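Forum > Robot learning > Data collection > Handheld grippers

Does collecting in real bedrooms beat a clean lab table for cloth folding?

63 views, 2 comments, 4 shares

arberg_bench

Okay so I've been going back and forth on this for weeks and I need somebody to talk me out of it (or into it). I'm training a jacket folding policy from handheld gripper demos, wrist camera only, no robot in the loop until eval. My first set was 2,000 demos on a plain gray table in our lab. Same table, same lights, four jackets. On that table the policy looks great! Then we rolled the arm over to a bed with a printed sheet and it went to pieces. It would reach for a sleeve, stop halfway, drift over to the edge of the sheet and pinch that instead.

I read the Pullis write-up where they say they got better transfer from fewer demos spread over lots of homes, but they only tested towels, and a towel doesn't have sleeves. Has anyone repeated that with real clothes? And if I do go out and collect in bedrooms, do I tidy up first or leave the bed how it is? I don't want to waste all of May on this.

3 shares

fang_and_fold

We did pretty much this exact thing last spring, so I can tell you how it went for us. We had 3,000 table demos of jackets and shirts, and we threw half of them out and replaced them with demos from people's bedrooms. Total count stayed the same, same training recipe, same number of epochs. On the table the mixed policy was a tiny bit worse. On beds it had never seen, it finished 63 percent of the folds, and the table-only one basically never got past the first sleeve.

The part I'd push hardest is leave the bed alone. We started out stripping everything down to the sheet, and the policy still got confused by pillows and blankets later on. Once we let people collect with whatever was lying around, that mostly went away. A black jacket on a busy white sheet, bright window at the back, a charger cable curling up next to the sleeve, pillow and a plush toy up top, that's a perfectly good episode. I like those ones best, to be honest!

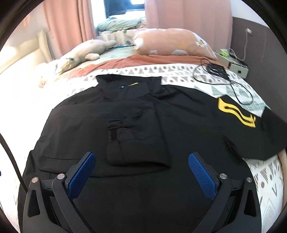 Stuff I'd do again:

- Start every episode with the fingers open and the whole collar in view. Our policy used the collar to figure out which way the jacket was facing, and when it was out of view at the start the first grasp was a coin flip.
- Do dark jackets on purpose. Folded black fabric over black fabric is where the policy lost track of the cuff, and it took a lot more demos than the light ones before that got better.
- Keep some episodes that begin half done, with one sleeve already over. We cut full demos into pieces and also collected short ones from that state. It helped the arm recover after a bad grasp, which table demos hardly ever showed it.
- Don't chase perfect lighting. We kept the blown out window shots and only dropped an episode if you couldn't make out the sleeve at all.
- Hold out whole homes for testing. We held out single episodes the first time around and the numbers looked amazing, and then they didn't hold up anywhere new.

One thing I can't answer is whether it was the bedding or the bedrooms, if that makes sense. The light, the bed height and the sheets all changed together. I'd love to see somebody put a pile of printed sheets on a lab table and run it again.

1 share

staltska_user

more data fixes it. also check your camera calibration, ours was off after somebody swapped a mount and it looked just like what you're describing, hand stops short and then wanders. took us a whole week to find

0 shares

Comments (2)

arberg_bench: Super helpful, thank you. Calibration was fine, I checked it this morning. I'm going to try the printed sheets on the table first (cheap!) and then do the home collection. I'll post both numbers here when I have them.

fang_and_fold: Yes please do. Get a sheet with small shapes on it if you can, stripes were easy for ours.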